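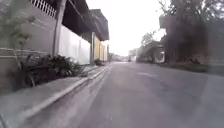 The street beside the wall, looking along the left-hand sidewalk.

Street Notes: Sidewalk and Curb Repairs on Amwood

The neighborhood association has agreed to pay for a first round of sidewalk and curb work on Amwood, starting at the Clircombe end. Viola Melis walked both sides of the street and wrote up what she found. Her list is posted in the front hall at Carbone, and copies can be picked up there on weekday mornings.

The worst spots are on the sidewalk, where the slabs have settled at different heights. The budget for this round is $4,000. It covers 179 feet of sidewalk edge and the resetting of loose curb pieces. It does not cover the roadway. The asphalt is worn and has patches in it, but resurfacing is a city job and our request for it is still open. We filed that one in June and have the receipt.

A few people asked if the gutter could be deepened while the crew is out. The answer for now is no. The gutter is shallow, but changing the depth means changing the slope of the curb, and the quote for that came in too high. What we can do is keep it clear. If leaves or gravel collect in front of your house, please sweep them up and bag them. Do not push them down the street to the next house.
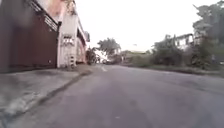

Owners with a driveway will get a note at least two days before work begins in front of their gate. The crew needs 45 minutes to set up and will lay boards across the fresh concrete so cars can get out. If your gate swings outward, tell Viola ahead of time. The same goes for anyone expecting a delivery or a moving truck.

Greenery is the other item. Branches that hang over the road should be cut back before the crew arrives. Owners can do this themselves or add their name to the shared trimming list, which costs $50 per house. Somar will haul the cuttings away if they are tied in bundles and left at the roadside by 8 a.m.

Comments on the repair list are due by 20th December. Leave them in the box at Carbone with your house number on the sheet.

Recent items
Trash pickup times for the holidays
Streetlight outages: how to report one
Minutes of the June meeting
Lost and found at Carbone
Parking on the Clircombe side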